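Bench notebook, Durnura lab, back room
July, started 7:40 a.m.

Okay, court ran long yesterday so this is me catching up before the phones start. Rasmus Kalniņš is up at Sunilthorpe until lunch and asked me to write down where we are on the Eglītis burglary, so Rasmus, this is for you, and also for me when I have to testify in eight months and can't remember a thing.

The pry marks first. The defense got their continuance and the judge wants our report in before the next bond hearing, which moves everything up. We have 2 casts from the back door frame (E-4a and E-4b) and the flat bar that the deputies took out of the trunk. I did test marks in lead sheet all afternoon, shallow angle first, then steeper. The shallow ones are lovely! Nice clean striations all the way across. The steep ones skip and chatter and I don't trust them, so I'm redoing those with the sheet clamped down better.

Comparison scope, left stage the cast, right stage my shallow test mark: E-4a lines up well through the middle and then goes to mush at the outer edge, where the door paint was thick. E-4b I can't call yet. There's a run of lines that made me sit up, and then I came back after coffee and liked it a lot less (always go get the coffee). I'm writing it as inconclusive for now and I'd like Rasmus to look at it cold, without reading my sheet. So if you're reading this first, Rasmus, too late, give it to Dalia.
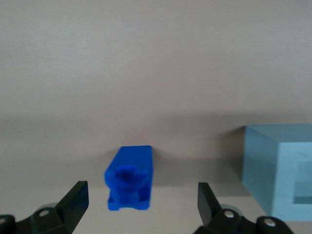

Blue block, upright on the table, cutout side facing.

Casting silicone: the new tub from Liltum sets faster than the old one. Much faster. I lost a practice cast because I stopped to answer the door, and by the time I turned back it was pulling away from the spatula in strings. Mix smaller batches and have the frame taped off before you open anything. The color is a darker gray too, which I kind of like under the side light, but it does mean the old photo settings come out muddy. Open up a bit.

Evidence log: Dalia Dzene caught a mismatch on the bag for the glove. The tag says one set of initials and the transfer sheet says another. It's the same handoff, same time, and I think the night deputy signed for his partner, but "I think" doesn't go very far with a defense attorney. She's called over there and asked for a written correction. We don't touch the glove until that comes in. Bag stays sealed, bottom shelf of the locker.

The prosecutor's office phoned twice wanting a preliminary yes or no on the bar. I said they'd get the report when there's a report. She was nice about it the first time.

Scope lamp on the right stage is flickering again, by the way. It settles if you wait, but I had to reshoot two of the side-by-sides. Spare is in the drawer under the balance, and it's the last one, so somebody please put in an order.

For today:
Redo steep test marks, new sheet, clamp both ends
Reshoot E-4a with the new lamp
E-4b to Dalia, no notes attached
Chase the initials correction after 2
Relabel the practice casts, they look way too much like the real ones

8:25, phone's ringing already.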